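Marble countertop

A marble countertop is a kitchen or bathroom work surface cut from marble, a natural stone that began as limestone and got squeezed and heated underground until it turned into something people will argue about at dinner parties. I've lived with one for years and I write most of the stone pages on this site, so you're getting the encyclopedia version with my opinions left in.

What it is

Marble is mostly calcite (or sometimes its cousin dolomite). When limestone gets buried deep enough, its crystals regrow and lock together, and any clay, iron or other stuff that was mixed in gets smeared into streaks. Those streaks are the veins. Pure calcite marble is white, iron pushes it toward tan, pink or red, and carbon-rich material gives you grays and blacks. Browns and brown-grays usually come from a mix, and I think they're badly underrated!

One warning about names. Stone yards use "marble" loosely, and plenty of slabs sold that way are technically limestone that takes a good polish. Geologists hate this. Shoppers mostly don't care, and both kinds behave much the same under a spilled lemonade.

Colors and veining

White marble with gray veins gets all the magazine covers, but the darker stones have been in kitchens just as long. A brown or charcoal slab with thin pale veins hides crumbs and coffee drips pretty well, though it shows dull spots more clearly than a white one does. The veins often follow old cracks that filled up with calcite, so they fork and jag all over the place, and two slabs from the same block will look related without ever matching exactly.

When I was choosing mine I went to the yard at Wodcombe three times, in different weather, and the same slab looked like three different stones. Go in the morning if you can. And wet the slab, if they'll let you, to get some idea of how an unpolished piece would look sealed with a color enhancer. 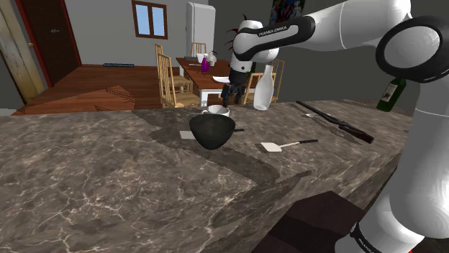

Does lemon juice really damage marble?
Lemon juice reacts with the calcite and eats away a tiny bit of the polished surface, leaving a dull mark called an etch. Sealing won't prevent it, and the same goes for vinegar, wine, tomato sauce and a lot of bathroom cleaners.

Stains and etches

People mix these two up all the time, me included when I started. A stain is something soaking into the stone: oil, coffee, berry juice. An etch is a change in the surface itself. Stains are usually darker than the stone around them and etches are usually lighter or duller, which you'll see best by crouching down and looking across the counter toward a window.

Stains can often be drawn out with a poultice. You mix baking soda and water into a paste for oily marks, spread it on thick, cover it with plastic wrap, leave it a day or so and then let it dry out before you scrape it off with something plastic. It may take a few goes. Light etches can be rubbed out with a marble polishing powder, and deep ones need somebody with a machine and a lot of patience.

Knives are the other thing. Marble is fairly soft as stone goes (calcite is a 3 on the Mohs scale), so a steel blade can scratch it, and the stone will take the edge off your knife in return. Use a board. I say this as a person who once sliced one single lime straight on the counter and got the scratch and the etch in one go. 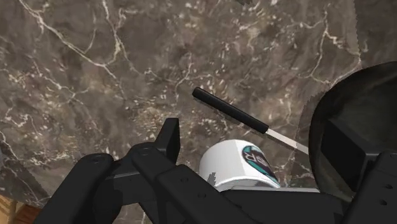 Dark brown-gray marble with branching white veins.

Finishes

Polished marble is shiny and brings out the color the most, and it's what you'll find in nearly every showroom. Honed marble has been ground smooth and stopped before the shine comes up, so it looks soft and matte and etches don't jump out at you. Leathered marble is brushed until it has a slight texture. It feels lovely under the hand, but flour gets into the little dips and you'll be wiping twice.

If you bake, you'll probably hear that marble is the best surface for pastry. There's something to it! Stone pulls heat out of the dough quickly, so the butter stays firm longer than it would on wood. You can get the same benefit from a loose pastry slab, which costs far less and can go in the fridge beforehand.

Thickness and edges

Countertop slabs are commonly sold at 2 or 3 centimeters. The thinner one is lighter and cheaper and is often laid over a plywood base, sometimes with a strip glued under the front to make it look chunkier. Done well, the join in that strip vanishes. Done badly, it looks like a sandwich.

For edges, a plain eased edge is the simplest and the hardest to chip. Bullnose is fully rounded, and ogee has an S-shaped curve that I find a pain to clean. Long counters will have a seam somewhere, filled with tinted resin. Ask the fabricator to show you where it's going before anything gets cut, and try to keep it away from the sink.

Where it comes from

Marble is quarried all over the world. My own slab came through the Barrera yard, which buys small lots and still keeps the offcuts out back, and the brown stone they stock is from the old workings at Cledden. The Cledden quarry closed for 40 years and reopened on a small scale, so supply is patchy and the color drifts from one batch to the next. The Ostska quarries send out a paler stone with tan veins that often gets sold alongside it, and it isn't a good match if you're trying to patch a kitchen.

Weight matters more than most buyers expect. A square meter at 2 centimeters thick comes to around 50 kilograms, so an island top is a job for a proper crew with suction lifters, and it's worth having your cabinets checked for level first.

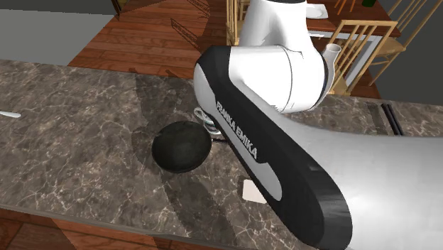 Daily care

Warm water, a drop of mild dish soap and a soft cloth will do nearly everything. Dry it afterward, especially near the faucet where hard water leaves a crust. Skip scouring powder. Put trivets under hot pans, as a sudden blast of heat can crack the stone or discolor the resin in a seam.

Sealing soaks a protective layer into the pores and buys you time to wipe up a spill. To check whether you need it, leave a spoonful of water on the counter for ten minutes or so. If the stone underneath goes dark, it's time to reseal. I do mine every January, when the kitchen is quiet and I can keep everyone off it overnight.

See also: Granite countertop; Limestone; Pastry slab; Poultice (stone care); Soapstone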